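Archivo > Listas de correo > Series y animación > Hilo

Última actualización: octubre
Tiempo de lectura: 3 minutos

Asunto: Re: Resumen de «Los guardianes de Drondholm», capítulo doble
De: Jouko Vainio
Para: lista de series

Lenni Eskola escribió:

> He terminado el resumen del capítulo doble y lo subo esta noche a la guía.
> Para quien no lo haya visto: Wainwright confiesa que fue él quien abrió
> la compuerta de Uvville, Testari pierde el casco y el equipo decide
> quedarse en la isla. A mí me parece el mejor cierre de temporada que ha
> tenido la serie. Además queda claro, por fin, que Testari es hermano de
> Wainwright. Propongo cambiarlo en las fichas de los dos personajes.
> También creo que habría que poner que la segunda parte se rodó entera
> antes que la primera, lo leí en un foro.

Lenni, gracias por el trabajo, pero yo no tocaría las fichas todavía.

He vuelto a ver la escena de la compuerta y Wainwright no dice «mi hermano» en ningún momento. Dice «uno de los míos», y lo dice de espaldas, con la sirena sonando. En la versión doblada suena más familiar de lo que es. En la primera temporada llama igual al mecánico y al piloto, y que yo sepa no les hemos puesto parentesco. Si en el estreno siguiente resulta que son hermanos, se cambia y ya está. Mientras tanto yo lo dejaría en «relación sin aclarar».

Lo de la confesión tampoco lo veo tan redondo. Wainwright se echa la culpa delante de todo el mundo justo cuando le conviene que dejen de buscar, y el guion se molesta en enseñarnos dos veces el panel de mandos con la tapa ya quitada. Puede ser un descuido de montaje, en esta serie los hay a montones. Pero escribir en el resumen «fue él» es dar por bueno lo que cuenta un personaje que lleva mintiendo desde el piloto. Pon «confiesa haber abierto» y nos ahorramos otro hilo de 300 mensajes como el del casco rojo.

Y el rodaje en orden inverso, ¿en qué foro? Porque es lo mismo que se dijo del especial de Navidad, con las mismas palabras, y venía de una broma. Sin fuente no entra.

Sobre el «mejor cierre», cada cual con sus gustos. A mí que el equipo entero decida quedarse en la isla en una conversación de medio minuto me parece que se acabó el presupuesto. El monstruo es el del capítulo del faro con otra cabeza.

Otra cosa, ya que estamos. La guía tiene 565 entradas y la mitad de las de productos licenciados son «he oído que salió una taza». Alguien propuso en primavera borrar lo que no tenga foto y yo sigo a favor. Con una foto se puede leer el nombre de la marca y el título tal como están impresos, y se acaban las discusiones. De los artículos de otras franquicias que hay en el apartado general, este al menos se puede comprobar:

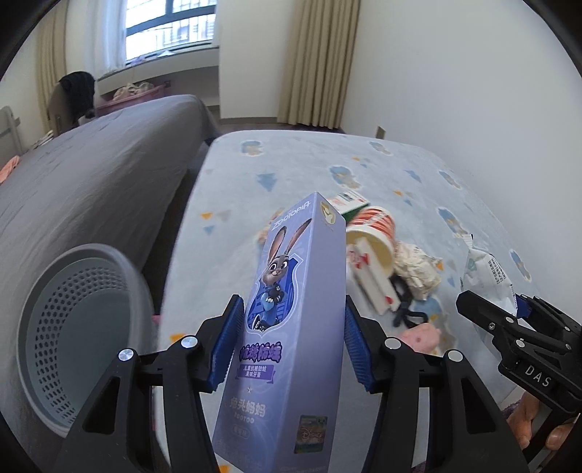 Caja de pasta de dientes de Zootopia, marca 兔头妈妈 (TOOTOO).

Ni año ni tirada ni si hubo más modelos, porque de eso no tengo nada y no voy a ponerlo a ojo. Si alguien lee chino y quiere transcribir el resto del texto, bienvenido sea.

De Drondholm, en cambio, sigo sin haber visto una sola foto del supuesto álbum de cromos. Lenni, tú decías que lo tenía un primo tuyo. ¿Se lo pediste?

Del resumen te corregiría además un par de detalles: la alarma salta antes de que Testari pierda el casco, y el barco de la última toma no es el de Uvville, que tenía dos chimeneas. Lo demás, por mí, se puede subir.

Jouko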